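From the software corner: the clock thing is fixed

Hello again from the Grumari end of the building. I promised last month that I'd stop moaning about timestamps, and I can now keep that promise, because the timestamps are sorted! Mostly. Let me tell you how we got there, as a few of you kept asking in the kitchen and I kept giving you the short version.

You'll remember that the two hand-held grippers each keep their own clock. Left one thinks it's now, right one thinks it's a tiny bit later, and by the end of a long take they've wandered apart enough that the merged recording is nonsense. The policy sees the left hand let go before the right hand has closed, and learns to drop things. Very good at dropping things, our February model. Gert Cele called it the best dropper in the business and I still haven't forgiven him.

My first try was to line the two streams up by how the hands moved, which works nicely when both people are busy and falls over completely when one of them stands still and waits. Then Dušan Sokol pointed out that we already have a marker on the gripper, and if one camera can see the other tool's marker, we've got the same motion measured twice: once by the tool itself and once from across the room. Slide one track along the other until they agree and there's your offset. I wrote it up on a Saturday with far too much tea and it went into Magagula (our merging tool, for anyone new) on the Monday.

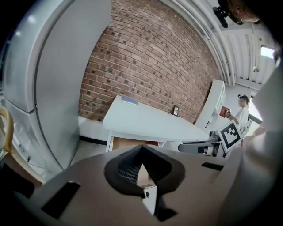

Brick wall corner, with the marker on the second gripper facing our camera.

The fiddly bit is the lens. These are very wide fisheyes, so straight things bend, and a marker out near the rim comes through as a sort of squashed kite. The old detector wanted a tidy square and simply gave up. Now we flatten a small patch of the picture first, look for the marker in that, and only then work out where it sits. It's slower, yes, but it runs overnight and I'm asleep.

Half-hidden markers are still a pain. If the housing covers a corner I throw the reading away, and if a take ends up with fewer than 30 good readings, Magagula leaves it alone and puts it in the "please look at me" folder. There are 13 takes sitting in there at the moment. Any takers? There's cake in it for you.

Next up is the Clollo viewer, which needs a proper slider for checking both hands side by side (the current one jumps 2 frames at a time and I have no idea why). If you've got old recordings you'd like merged again, drop the folder name in the channel and I'll add it to the overnight run.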